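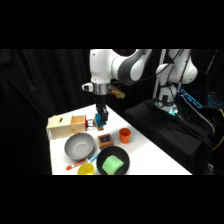
Toy box with two compartments – what goes in which side?

Home › Forums › Small Storage › Threads › Log in

clorkwood_jo wrote:
Got the light wood box on the table, two compartments. Left one closed with a little slot on top, right one open. Plus the big gray bowl and the orange cup. Want a place for the foam blocks that isnt the floor. Ideas? Kid is 4.

Brumex338 wrote:
Open side for blocks, slot side for flat stuff. Cards, coins. Done.

sison_mom wrote:
Disagree. Open side fills up in a day. Bowl for blocks – they can see them all and grab. Save the box for small wood pieces.

Brumex338 wrote:
Bowl tips. We tried it back in March, blocks all over the hall.

sison_mom wrote:
Ours is heavy, never tipped once. Depends on the bowl I guess.

clorkwood_jo wrote:
What about the cup? Was thinking one cup per color but thats a lot of cups.

zidside236 wrote:
Skip the cups. My two just turn them over and stack them. Also a block gets stuck in a narrow one and then theres crying.

clorkwood_jo wrote:
Ok heres the cup and two of the blocks. Teal one has a raised pattern on top, green one is foam, teal could be foam or rubber.
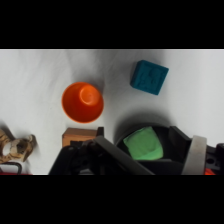 Orange cup, teal block, green block

zidside236 wrote:
Yeah no. Cup is for pretend coffee. Bowl for blocks.

Brumex338 wrote:
Still say box. Bowl has no lid, dust gets in foam.

sison_mom wrote:
So wipe them?? Takes a minute.

clorkwood_jo wrote:
Going with the bowl for now, slot side for the cards. Will report back if it tips – thx all
Jonalyn Fajardo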